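# Chapter 7: Choosing a Dishwasher

A buyer who compares two dishwashers usually looks first at the price. In this chapter we look at water, noise and the cost of each wash. 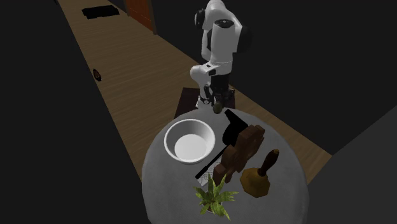
The Adalero 806 and the Uken are both sold as quiet machines - but quiet is measured in different ways.
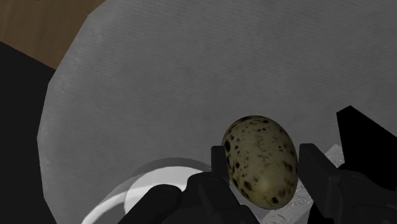

For this reason, read the label before you read the advertisement.

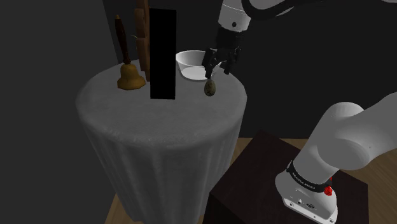

Noise matters most in an open kitchen. A signal at the end of the wash should be clear, like a brass hand bell on a table, and it should stop by itself.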